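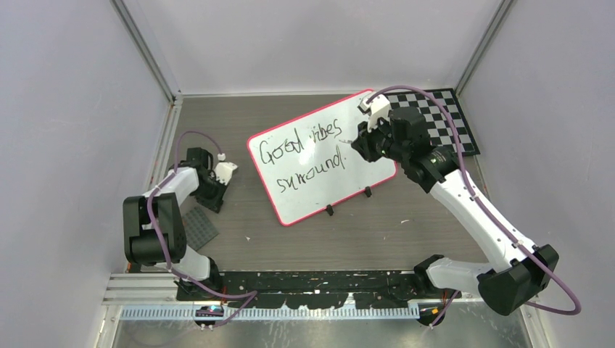

How to budget for a two-arm robot bench

Guides > Equipment > Buying and budgeting

Print this page | E-mail this page

Last checked April 22, 2020

These steps are for colleges and small workshops buying a first pair of table-top arms. They follow the order we use at Kikodbridge when we put a request together. Our ceiling for a bench is £4,000, and the steps work for a larger sum too.

Step 1. Write down the jobs

Pick two or three jobs the bench must do in its first year and write each one as a single sentence. "Hold a marker and write two short words on a whiteboard" is a good one. "Support research" is no use to a buyer. For each job, note the heaviest thing to be picked up, how far the arm must reach and whether one arm could do it alone. If every job can be done by one arm, price one arm.

Step 2. Get the arms quoted as a set

Ask for one price that covers the arms, grippers, power supplies, cables and delivery. Our last quote from Grudon came to £2,334 for the pair on those terms. Dulton quoted less for the arms and charged separately for the grippers, so the totals ended up close. Put both quotes in the same table, line by line, and leave no blanks. A blank normally means you will be paying for it later.

Ask also:
- how long the quote stands
- who pays return carriage on a faulty joint
- whether single fingers and single joints can be bought as spares
- what the lead time is in term time

Step 3. Price the bench and the walls

The arms need something stiff to bolt to. A long rail along the front edge, with both bases fixed to it, keeps the spacing the same after one arm has been taken off for repair. Add panels for the back and sides, corner posts, and slotted duct for the wiring. Measure the doorway before you order any panels. Ours had to go back in March for that reason and the carriage was not refunded.

Allow enough cable for each arm to reach its full stretch with a loop to spare at the elbow. Buy the ties at the same time.

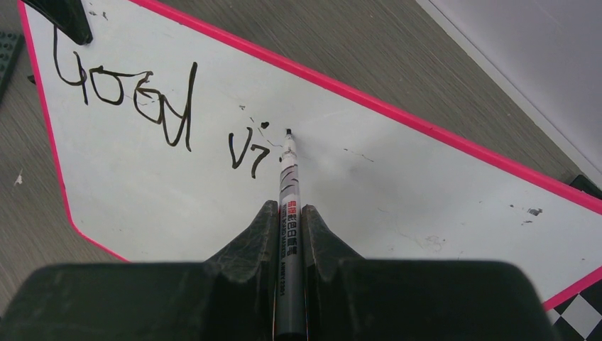

Step 4. Set a figure for things that wear out

Consumables are the line most often left off a request, and we now put in £100 for each bench at the start of the year. It covers pens, cleaning cloths, tape, clips and small printed brackets. Gripper fingers go on a line of their own. They press directly on whatever is held, and on a job like writing, where the marker barrel is clamped upright between two fingers, the black surfaces get scuffed and creased. Order a spare pair with the arms if the supplier will sell them. The board picks up grey streaks and ghost marks from old writing as well, so allow for a second one. Buy one make of marker and stick to it, as a fatter barrel changes the grip and the height of the tip.

Step 5. Hold some money back

Keep 20 per cent of the total unspent until the bench has run for a month. Show it as its own line, so that it does not get spread across the others. Ours has gone on a longer cable, a replacement power supply and, once, a new tabletop.

Step 6. Plan the floor space and the hours

Both arms need room to swing without meeting a wall or each other. Draw the reach of each one on paper at full size and lay it on the floor. The area where the two shapes overlap is where shared work can go, and it is smaller than most people expect.
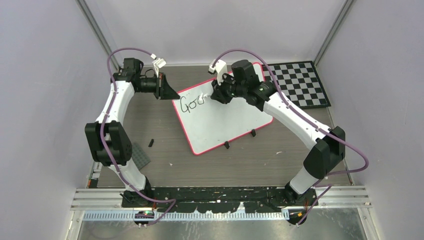 Two arms set either side of a whiteboard, the right-hand one with the marker.

Count staff hours for setting up as well. We book two people for three days and charge it to the project. The Ghoneim spreadsheet has a row for this, but it is hidden by default and has to be switched on under "Labour".

Step 7. Send the request

Attach the job sentences, the quote table, the floor drawing and the consumables line. Put the total on the first page with VAT shown separately. If the request is turned down on cost, take out a job first and see which parts go with it. Cutting the spares saves very little and the bench will stand idle the first time a finger breaks.

Print this page | E-mail this page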